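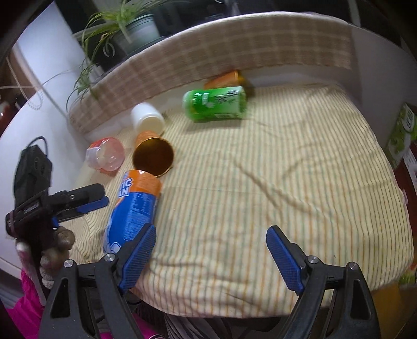
Pic 1: the cups and containers on the striped cloth, both grippers in

Metance tidy-up study, team catch-up
Minutes by me, Mbali, typed up over a very late lunch

Halldóra Grímsdóttir and I were both in, with the Granlow lot on the phone (terrible line, sorry if I've missed bits!).

Results first. We now have 338 two-person demos, and the policy trained on them beat the one trained on single-gripper demos in 2 of our tests. The third was a draw. Halldóra thinks things lying on their side are still the hard part, and I agree – the cups especially.
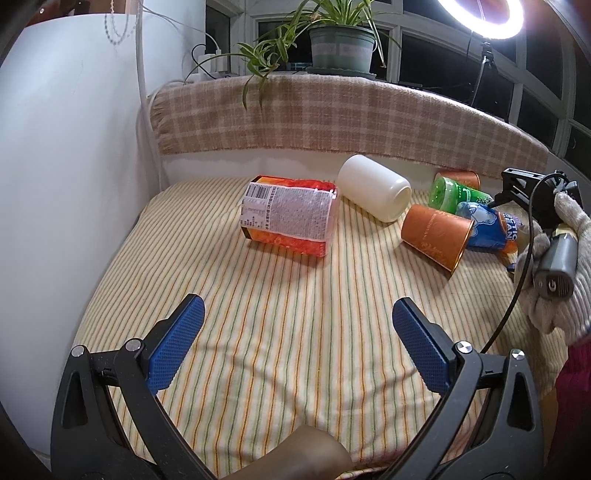

Pic 2: same cloth, with the red packet and white container at the back

We argued a bit over whether to keep clips where one person waits while the other moves. Granlow want them out. I'd keep them, as the waiting is half of what we're trying to teach! Agreed to train both ways and compare.

To do:
Halldóra – 100 more demos, fresh layouts
Me – check the labels, chase Vitier about storage
Granlow – rerun the draw

Next catch-up in July.

Last updated: May 2, 2024
We use cookies to keep this site working. OK / Settings
Contact | © Metance | Back to top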